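Kello dash cam review: a season behind my windscreen

2021-09-24
By the Motoring Desk

I never wanted a dash cam. I thought they were for people who argue on roundabouts (and I'm quite capable of doing that without one). Then somebody reversed into my parked Guérin outside the station in Istden and drove off, and by the weekend I'd ordered a Kello.

It's a small thing, sits behind the mirror and plugs into the 12-volt socket. The cable is long enough to run round the windscreen and down the door pillar with a bit to spare, which pleased me enormously — my last sat nav left a wire dangling over the gearstick for years. I've now driven 1,539 miles with it. 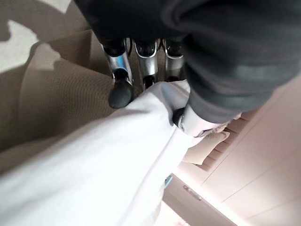

My neighbour reckons I should have paid a garage to wire it to the fuse box, so it keeps recording when the car's parked. Fair point, given how I came to buy it! I may well get that done in November when the car goes in for its service.

Daytime pictures are lovely and sharp. I can read the number plate of the car in front without squinting, even on a dull morning. After dark it's patchier. Oncoming headlights flare quite badly, and on the unlit road out to Prorkholm I could make out the type of car but hardly ever the plate.

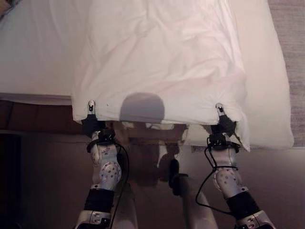 Does it beep at you all the time? Only if you leave the lane warning switched on, and I lasted five minutes before turning mine off.

The app is the weak spot. It wants to reconnect every single time, and moving a short clip to my phone took longer than making a cup of tea. I've given up and just put the memory card in the laptop. The card holds 326 clips before it starts writing over the oldest, so save anything you need the same evening.
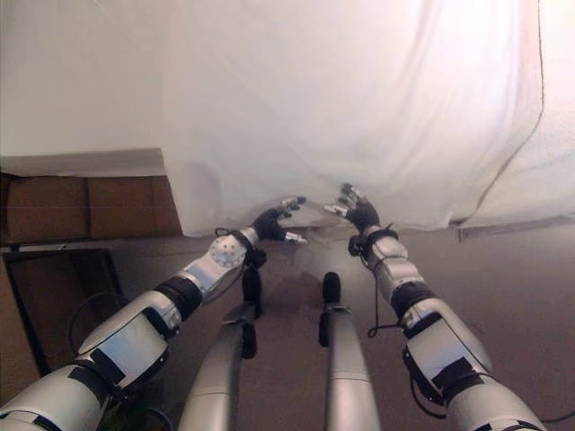 Fitting and the sticky mount

Clean the glass properly first. I didn't, and the whole lot dropped into the footwell on a speed bump. Second go, with a wipe of glass cleaner and a night to set, it's been solid ever since, even on the hot days we had. There's one spare pad in the box. I'd have liked two.

Would I buy it again? Yes, though I'd haggle a bit over the price, and I'd ignore the app from the start. 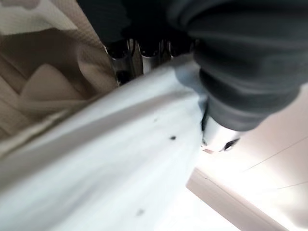
Four stars from us: great by day, so-so at night.

Comments (3)

pebbledash_9: Had mine since spring and the app is just as bad on a tablet. Picture's great though.

Motorway Mum: Does the mount come off easily if you change cars? We're swapping ours soon.

oldhatchback: @Motorway Mum warm it with a hairdryer and slide some dental floss behind it, came away clean on mine.

Contact us | © 2021 | Back to top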